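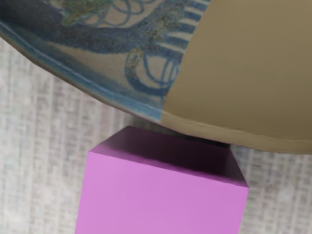
Dish and block scene, simulated view from above. Part-patterned dish, plain pink-purple block, pale grey woven surface.

Skamside Tabletop Scene Kit
For home and shared-workshop arm builds

Price: $230
Sold by: Skullthorpe
Availability: in stock, ships from our own shelves
Page updated May 26, 2025

Overview

The Skamside kit is a set of simulated tabletop scenes and printed mounting parts for people building a small robot arm at home or in a shared workshop. You load a scene, put your own arm model into it, and work on reaching and placing before the real arm is bolted to the bench. The printed parts let you set up an overhead camera over your bench at the same height the scene uses.

It was put together by Florence Penner while she was building a Koivisto arm in her garage, and it is still maintained by her. The Koivisto arm is sold separately. Other arms will work if you have a model file for them.

The dish and block scene

This is the scene most builders start with. The block has flat, unmarked faces and a single strong colour, so a simple colour threshold will usually find it. The dish is harder. It is large and shallow, part of it is a painted glaze in blue, slate, cream and muted green, and the rest is a plain olive-tan with a clean line between the two. Code that looks for one dish colour tends to find half a dish. Fitting the outer rim works better, and the workbook takes you through that in the second section.

Shadows are on by default. The gap between block and dish can go very dark when the two are close together, and edge detection may join them into one shape. You can turn shadows off in the scene settings while you sort out the rest of your code, then turn them back on.

The cloth texture can be swapped for a plain grey. Leave the woven one in if your own bench has a mat or cloth on it.

What's in the box

Scene files on a USB stick, with a download code for updates
Printed overhead camera bracket, clamp style
Printed corner markers for squaring up your work area
Bolts, washers and a hex key
Workbook, spiral bound

Not included: arm, camera, power supply, computer, dish.

Specifications

Camera height above bench: adjustable, 300 mm minimum
Bracket clamp: fits bench tops up to 6 cm thick
Bracket material: PETG, grey
Scene settings: lighting, shadows, cloth texture, object position, camera height
Controller support: Lerneck board, or any controller you can drive over serial
Warranty: 3 years on printed parts

Setting up in a shared workshop

The bracket comes off with one hand screw and can be put away between sessions. Mark the bench with tape where the clamp sits, or you will be recalibrating every time you come in. The corner markers can stay down if the other members don't mind them.

Check the bench before you clamp anything. A wobbly top will show up as drift in the camera view, and it is easy to lose an evening hunting for it in the code. A bench that shares a wall with a table saw or a compressor is not ideal.

Run the arm at reduced speed the first time you move from the scene to the bench. The simulated block does not care how hard it is gripped — a real dish does. Many builders use a plastic plate until the grip force is settled.

Known issues

Rim highlights on the dish can flicker at the lowest render setting. Move up one step.

The camera height slider resets when you change cloth texture. A fix is planned for July.

On older laptops the first load is slow. Later loads are quicker.

Returns

Unopened kits can be returned for a full refund. Opened kits can be returned less the cost of the workbook, provided the download code hasn't been used. Cracked or warped brackets are replaced free under the warranty; send a photo of the part with your order number and we'll mail a new one.

Related items

Koivisto arm, unassembled
Lerneck controller board
Spare bracket and clamp set
Spare corner markers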